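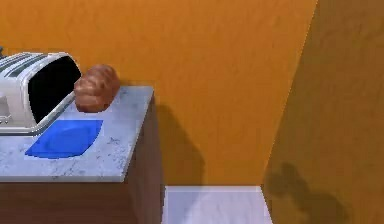 Caption files missing after a storage move in Flovdale

Print this page | E-mail this page

Posted by Zutcombe Learning Services

Our department maintains a library of 590 recorded lectures in Flovdale. In February we moved the library from the original storage account to a new one in a different region, following the written procedure. All of the videos play correctly. However, 21 of them no longer offer captions in the player, although the caption files are present in the new account and open normally when downloaded.

We have cleared the player cache and republished two of the affected items without any change. We would prefer not to upload the files again, as several contain manual corrections and the upload form resets the language label. Please advise whether the link between a video and its captions can be restored in bulk.

21 shares

Halász Hosting, Support Desk

The move procedure copies caption files but does not always carry over the caption record, which is held separately in the library index. Items whose captions were edited by hand after publication are the ones most often affected. The following steps should restore them:

Open Library Settings and select Index. Choose Rebuild Caption Records and set the scope to Missing Only. Do not select All Items, as this will replace any custom language labels with the default. Confirm that the storage path shown is the new account, and then start the rebuild.

The rebuild runs in batches of 16 items and should be started outside busy hours. Players already open in a browser will continue to show the old state until the page is reloaded. If an item is still without captions when the rebuild is complete, compare its file name with the video name. The two must match exactly, including capital letters — the previous storage type ignored case and the new one does not.

Atard Media Office

We experienced the same problem and uploaded everything again. It took most of a Sunday but it worked. We were not aware of the rebuild option and cannot comment on it.

Zutcombe Learning Services

Thank you. The rebuild restored all but three items. Those three had a capital letter in the file extension, and renaming the files resolved the matter.

Comments (3)

Reader: Please note that the Index page is visible only to account owners. Editors will need to request access.

Reader: Does this also apply to chapter markers? Ours disappeared following a similar move.

Halász Hosting, Support Desk: Chapter markers are stored with the video and are not affected by this setting. Please open a separate topic and include the item number.

Share this topic | 30 people found this page helpful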